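4.2 Who applies, and who stays

Applications to the four firms in the study came in through an online form that asked for gender as an optional field. Tronach and Wekell received 900 applications for technical posts between them, of which 127 were from women. Baxter and Bostar kept no usable record before May, so their figures are left out of this part of the analysis.

Interviews were held with 89 women in data and engineering roles. Most had been encouraged into computing by a parent or teacher, and few recalled any open discouragement at university. The difficulties they described began later – usually at the point of a first promotion.
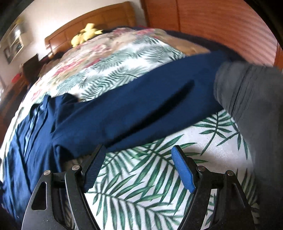
Figure 3. Gripper with spread fingers over a patterned duvet.

Promotion rules differed between the firms. Wekell published its pay bands and named the people on each panel, while Tronach left the decision to line managers. Women at Tronach were more likely to say they did not know what was expected of them. Whitlock's coding scheme, set out in section 3, treats such answers as "unclear criteria" and keeps them apart from reports of unfair treatment. Some interviews carried both codes, and these were read a second time by Trinity Whitlock before the totals were fixed.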